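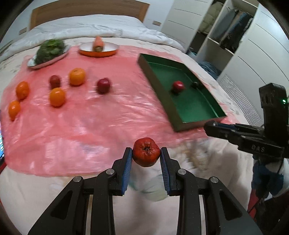
Wednesday, February 28, 2024

Fruit and veg day, on the bed again. The Menzies kitchen set gets its bench back next week, so until then the white duvet is our bench, and I've stopped feeling odd about it. Shoes off, please, if you come in after me.

I put the pink plastic sheet down first. It's the translucent one from Barkilex and it's been folded up since December, so it won't lie flat whatever I do to it. I smoothed it from the headboard end and all the wrinkles just moved down to the bottom. It does keep the duvet clean though, and the oranges show up beautifully on it! They also roll – the mattress dips wherever you lean, and every orange in the place heads for the dip. Next time I'd like a board under the sheet, even a thin one.

Dishes: the oval white plate with the silver rim for the greens, the shallow orange dish for the carrot, green tray alongside. I'm fond of the orange dish (white inside, so the carrot doesn't disappear into it) and would happily have a second one. I stood the carrot on end in the middle and it looks a bit like a birthday candle.

The red apple is my favourite of the lot. Small, slightly lumpy, with a dark puckered end, and you know which way up it is at a glance, which I can't say for the oranges. It gets picked up by the sides, never by the ends. If anyone is shopping in Flerkville, more like this one and none of the big waxy ones.

We did 13 rounds before lunch and 10 after. Running count on the Jiltanska sheet is now 2,279, and I'd guess roughly 200 of those are fruit. Someone please check my adding.

Still to do: wipe the pink sheet both sides, hang it over the shower rail (no folding!), greens back in the fridge. Pillows stay up at the headboard end. I've written "board" on the shopping list twice.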